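주방에서 양팔 로봇을 쓸 때 지킬 것들
작업대 정리, 찜기 다루기, 그리퍼 위생

소형 양팔 로봇을 주방 작업대 옆에 두고 쓰는 집과 공방이 늘면서 같은 질문이 자주 들어온다. 어디까지 맡겨도 되는지, 무엇을 먼저 치워야 하는지, 그리퍼는 어떻게 닦는지 하는 것들이다. 프루르노라(Prurnora) 조리실에서 쓰는 수칙을 가정용으로 고쳐 정리했다. 원래 수칙은 아쇼크 판트(Ashok Pant)가 썼고, 지난 4월에 찜 요리 부분을 보탰다.

작업 전

작업대는 벽 쪽으로 붙이고 다리가 흔들리지 않는지 손으로 밀어 본다. 흔들리면 받침을 끼운다. 로봇 팔은 가볍게 움직여도 상판에 힘이 실린다.

그릇과 뚜껑 자리를 먼저 정한다. 집을 것과 내려놓을 곳 사이에 다른 물건을 두지 않는다. 컵, 양념통, 행주는 팔이 닿지 않는 곳으로 옮긴다.

비상 정지 버튼은 사람이 서는 쪽에 둔다. 팔 너머로 손을 뻗어야 닿는 자리는 안 된다. 버튼은 매일 첫 작업 전에 한 번 눌러서 확인한다. 누르고 나서 전원이 아니라 동작이 멈추는 기종도 있으니 설명서를 본다.

바닥의 전선은 사람이 다니는 길에서 빼고 벽을 따라 고정한다. 어댑터를 공중에 매달아 두면 무게 때문에 단자가 헐거워진다. 작은 선반이나 벨크로 끈이면 충분하다. 찜기 전원선은 로봇 전원선과 다른 콘센트에 꽂는다.

속도와 거리

사람이 옆에 있을 때는 가장 느린 속도로 쓴다. 케므컴(Kemcombe) 작업장에서는 팔이 끝까지 뻗는 거리에 40센티미터를 더해 바닥에 테이프를 붙여 놓고, 동작 중에는 그 안에 들어가지 않는다. 집에서도 그대로 따라 하면 된다. 아이나 반려동물이 있는 집은 문을 닫고 쓴다.

접시를 바꾸거나 떨어진 음식을 줍는 일은 반드시 멈춘 다음에 한다. 잠깐이라고 그냥 손을 넣다가 다치는 경우가 제일 많다.

찜기와 뜨거운 음식

뚜껑은 사람이 여는 것을 원칙으로 한다. 로봇에게 맡기려면 찬 찜기로 6회 연습시켜 한 번도 놓치지 않았을 때만 허용한다. 유리 뚜껑은 손잡이가 위로 오게 평평하게 내려놓고, 상판 끝에서 한 뼘 이상 안쪽에 둔다.

김이 나는 동안에는 팔을 찜기 위에 세워 두지 않는다. 수증기가 관절과 배선 틈으로 들어가면 나중에 고장으로 돌아온다. 불을 끄고 2분 기다린 뒤 꺼내기 시작한다.
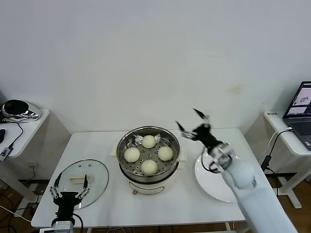 찐빵이나 만두는 서로 붙지 않게 간격을 두고 올린다. 붙은 빵을 집으면 껍질이 찢어지고 옆의 것까지 딸려 나온다. 집는 힘은 가장 약한 단계에서 시작해서 미끄러질 때만 한 단계씩 올린다. 옮겨 담을 접시는 넓고 낮은 것이 좋다. 깊은 그릇은 손가락 끝이 테두리에 걸린다.

그리퍼 위생

음식에 직접 닿는 손가락 끝에는 식품용 실리콘 덮개를 씌운다. 덮개는 쓸 때마다 벗겨서 주방 세제로 씻고 완전히 말린다. 날고기를 만진 덮개를 익힌 음식에 다시 쓰지 않는다. 색을 달리해서 두 벌 갖춰 두면 헷갈리지 않는다.

손목과 배선 쪽에는 물을 뿌리지 않는다. 꼭 짠 천으로 닦고 마른 천으로 한 번 더 닦는다. 덮개가 없는 그리퍼라면 음식을 직접 집게 하지 말고 집게나 국자를 쥐여 쓴다.

기록

날짜, 한 일, 멈춘 횟수와 이유를 공책에 적어 둔다. 같은 자리에서 자꾸 멈추면 로봇보다 물건 놓는 위치를 먼저 의심한다. 부품을 바꾼 날도 적는다. 덮개에 금이 가거나 끈적임이 남으면 바로 버리고 새것으로 바꾼다.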